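Minutes of the Regular Meeting
Romaniuk Township Board, Parking and Street Use Working Session
Apr 6, 2020, held by video call

On the call: Bernice Ofori (chair), Tomás Paiva, Yaa Zakaria, Lahcen Gaber. Kwadwo Alhassan took the minutes.
Also listening: 145 residents at the highest point, a record for this group by a very long way!

1. Opening

Bernice opened at 6:32 p.m., after two minutes of people finding the mute button, and thanked everyone for turning out. She said she had never seen so many people want to talk about curb space and that it made her evening. The agenda was approved with one change: item 6 (bike corral) moved ahead of item 5 (permit fees) so that the speaker could get off the call and put her kids to bed.

2. Minutes of the last session

Approved with a correction. The lot behind the old Ciltska bakery has entrances on both Alder and Second, and the last minutes gave only Alder. Kwadwo apologized and has fixed the posted copy.

3. Overnight street parking, first draft

Tomás presented the draft. As it stands now, cars may not be left on any township street between 2 a.m. and 6 a.m., in any season, and the ticket is the same in summer as it is in a snowstorm. The draft would limit the ban to declared snow events and to posted sweeping nights. Everywhere else, overnight parking would be legal on one side of the street.

He has walked nearly the whole east side with a measuring wheel and was very happy to share the results. The township has 1,499 marked or markable curb spaces inside the proposed zone. Of those, 1,445 would stay open under the draft. The rest are too close to a hydrant, a driveway or a corner and would be painted out. Tomás said he had expected to lose far more and did a second walk to be sure.

Yaa asked how a snow event would be declared. Tomás said the public works office would post it by 4 p.m. on the township website and send a text to anyone signed up. Yaa would like to see signs with a flashing light at the main entrances into town as well, because plenty of overnight visitors will not be on a text list. General agreement that this is a great idea. Cost unknown. Tomás will get a price.

Lahcen raised the narrow blocks of Fenner Street, where a fire truck has trouble even with one side clear. He suggested leaving Fenner under the present rule from Second to the creek. Tomás had no objection and will write it in.

The discussion then moved to which side of the street should be the parking side. The draft says the even side all year. Lahcen prefers switching sides each month so that both gutters get swept. Bernice said she grew up with monthly switching and remembers her father in slippers at midnight on the last day of every month – she'd vote for it anyway, since the streets were spotless.
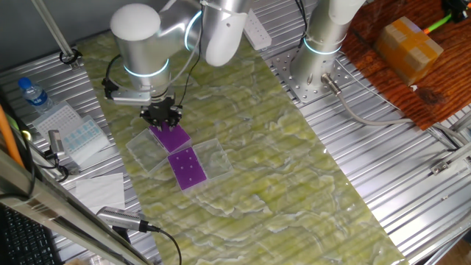 Yaa Zakaria replied that monthly switching would be hard on people who work nights, and that she would sooner have fixed sides with two posted sweeping nights a month. She asked that both versions go out for comment with a map for each, in large type, so residents can compare them side by side. Lahcen said he could live with that and withdrew his suggestion for an immediate vote.

Motion (Zakaria, second Gaber): send both versions out for public comment, with maps. Passed, all in favor.

4. Warning period

Short item, good discussion. Lahcen proposed that the first offense under any new rule bring a written warning with a copy of the map on the back. He has a sample layout already and held it up to the camera, where it was backwards but still looked terrific. Bernice asked whether warnings would be tracked by plate. Lahcen said yes, through the Ceditier ticketing system the township already has. Tomás wants the warnings to expire after a year so that people get a fresh start. Added to the draft without a vote.

6. Bike corral at the library (taken out of order)

A resident of Marsh Lane spoke for the neighbors who want the loading space by the library turned into a bike corral. She had a drawing, a letter from the library and 800 signatures, gathered before everyone had to stay home. Bernice called it the best-prepared request she has seen in her time as chair.

Questions from the board were mostly about deliveries. The library gets a book van twice a week, in the morning. The speaker said the van driver is fine with using the side door. Tomás asked about the drain at that corner and whether the racks could be unbolted for winter plowing. They can, with four bolts to a rack.

Motion (Paiva, second Zakaria): recommend a trial corral starting in July, racks to come out before the first snow. Passed, all in favor, with applause on at least three screens.

5. Residential permit fees

Bernice reported that the present permit software, Ukix, cannot print a permit for less than a full year. This has been a headache for renters and for families with a student home for part of the year. The vendor has been asked for a six-month option. No answer yet. Yaa suggested that guest passes be handled by the front desk on paper in the meantime, and everyone liked that.

No change to fees tonight. Carried over.

7. Public comment

Seven people spoke. Several thanked the board for looking at the overnight ban at last. One speaker on Second asked for more room for trash carts on collection mornings. Another would like the painted-out spaces near corners to be used for planters; Tomás was delighted with this and asked her to write to him. A speaker from Fenner asked to be left out of all of it, and was told about the change made under item 3. One caller could not be heard and has been invited to send comments in writing.

8. To do

Tomás: price for flashing signs; Fenner Street wording; even-side map.
Lahcen: monthly-switch wording removed from the main draft and set out as version B; warning notice.
Yaa: sweeping nights, with the public works office.
Bernice: second letter to the permit vendor.
Kwadwo: post both versions with maps, and open the comment form.

Adjourned at 8:17 p.m.

Minutes taken by Kwadwo Alhassan. Corrections may be sent to the clerk's office before the next session.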